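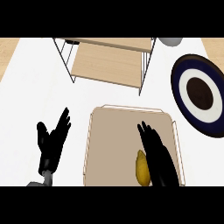 Right hand beside the lemon in the tray, left hand open. Simulator view.

News from the controller comparison

In the last newsletter we promised to report on the two controllers for the five-digit hands, and many of you have asked when it will come. It took us longer than we wanted. The runs in the simulator were finished in April, but reading the logs needed patience, and one part of the comparison had to be repeated from the beginning. Now we can share the results, with the warning that they are results from simulation only.

For those who joined the list recently: the Plidura group works on the control of a robot with two arms and a black hand on each arm. The task we use for testing is simple to say. There is a lemon in a tray, and a hand has to take it and put it on the plate. The side table at the back has no role in the task, but it belongs to the standard Borkowska kitchen set and we left it in, so that our numbers can be compared with those of the other groups who use the same set.

We compared two controllers. The first one is our old position controller, which we call Rastano. It receives a target for every finger joint and tries to reach it, with a fixed stiffness. The second one is the newer Gridimitz controller. It also follows a target, but it lets the fingers give way when the contact force becomes larger than a limit. Both were driven by the same planner, with the same start poses and the same small changes in where the lemon lies. In total we made 1113 trials, divided between the two controllers, and we kept all of them, including the ones which ended badly after the first second.

The first thing we looked at was the approach. We expected no big difference here, as the fingers touch nothing until the end. This was not fully correct. The tray has a raised rim, and a hand that comes in from the side has to pass over it. When the planner was a little too optimistic, the old controller pushed against the rim with full stiffness, and in the simulator this moved the tray. A moved tray means a moved lemon, and then the grasp is planned for the wrong place. The Gridimitz controller gave way at the rim and the tray stayed where it was in most of the cases. We had not thought about this effect before we started, and it is the reason why one part had to be repeated: in the first version of the test we had fixed the tray to the table, and so we could not see it.

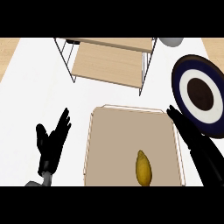 Fingertips of the right hand near the rim of the tray, by the far right corner.

The second point was the closing of the hand. A lemon is a nice object for this, because it is longer in one direction and has a pointed end, and it likes to roll. With the old controller the thumb often arrived before the other fingers and pushed the fruit away along the bottom of the tray. It is possible to correct this with a delay for the thumb. We tried four different delays, and the best one made the old controller almost as good as the new one for a lemon which lies straight. For a lemon which lies across, the delay did not help so much. The new controller needed no delay, but it closes more slowly, and a person who watches it for the first time will perhaps think that it has stopped.

The third point was the work of setting up. Here the old controller is clearly more comfortable. It has few parameters and we know all of them well. The Gridimitz controller needs a force limit for every finger, and the limits influence each other in a way that is not always easy to understand. We changed the settings nine times before we were satisfied. If you plan to try it, please begin with low limits and increase them slowly. With high limits it behaves like the old controller and you lose the advantage.

The left hand was not used for grasping in this round. It was held open beside the tray in the start pose. We would like to use it in the next round to hold the tray at the rim while the other hand takes the lemon, and to see if the old controller then profits more than the new one. Our opinion inside the group is divided on this question.

Some words about the camera. All pictures for the planner came from one fixed view from above, with the upper and the lower part of the picture masked in black. The mask was chosen in an earlier project in order to save computing time, and we kept it. It has a disadvantage: the near part of the tray is not visible, and when the lemon lies low in the picture its lower end is hidden too. The planner then has to guess the length of the fruit. We repeated 110 trials with a second view from the side and the guess became better, but the planning became slower also. We have not decided which view will be the standard one.

What we do not know yet is how much of this stays true on the real hand. The simulator has a simple friction model, and the skin of a real lemon is not so simple. The finger surfaces in the model are also harder than the real ones. We expect that the advantage at the rim will stay, and we are less sure about the thumb.

The settings files for both controllers and the list of start poses are in the shared folder, under the name of this round. The logs are large, so please write to the group address if you need them and we will find a way to send them. If you have used the Borkowska set with another hand, we would be very happy to hear which tray position you choose and if your tray is fixed or free. Reports with the fixed tray are welcome too, but please mention it in the first line.

The next round starts when the new force limits are ready. We will also bring a second object, very probably an egg, and the plate will stay in the same place.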